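**Hand-held grippers drift apart after a while, tracking cubes to blame?**

Posted by zutwood_bench, Feb 14, 2019

We have a pair of hand-held grippers at the Nendgate workshop, the grey sort with a white marker cube at the base of each one. The overhead tracker reads the cubes and works out where both grippers are. We use them to show a two-arm cell how to pick up and place small parts.

After a fresh calibration everything lines up. By the end of a long session the right one reads 2 mm or so too low, and the arm on that side presses its part into the table on playback. The left one stays good. I have swapped the batteries, cleaned the lens and run the calibration again, and it always comes back. The light on the side of the cube stays green all the way through, so I assume it isn't losing power.

Cube or software? The tracker is a Troritz, older firmware.
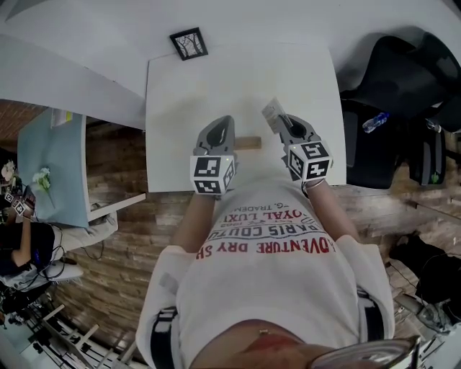
We do the short tasks first and the fiddly ones after lunch, if that matters. The log for the worst day had 629 grasps in it, and the error was already there by grasp 139. I can post the file if anyone wants it.

---

**medina_cells**

Check the mounting before you touch the software. Ours did the same last July and it was the screws between the cube and the gripper body. They work loose with all the opening and closing, and the cube tilts by an amount you can't see.

1. Switch the gripper off and hold the body in one hand.
2. Try to twist the cube with the other. There should be no play at all.
3. If it moves, take the screws out one at a time, put a small drop of medium threadlock on each and do them up evenly. Don't lean on them, the threads are in plastic.
4. Leave it overnight, then recalibrate.

A tilt of one degree is plenty to give you your 2 mm at the jaw tips — the cube is a fair way back from them. While you're there, look at the corners of the printed squares. If one is lifting, replace the whole face and measure it again.

---

**oldgreaser**

Firmware. Update it. Mine was rubbish until I did.

---

**tallbench38**

I'd go with the screws too, but there's a quick way to tell. Make a stop block, clamp it to the table and touch the right jaws to the same corner at the start of each hour. Write down the height. A slow creep could be the tracker warming up, though I'd expect that to show on both sides. A sudden step means something has slipped.

Also swap the two cubes over, recalibrate and run half a day. If the fault moves to the left gripper it's the cube. If it stays on the right, it's the mount or the body.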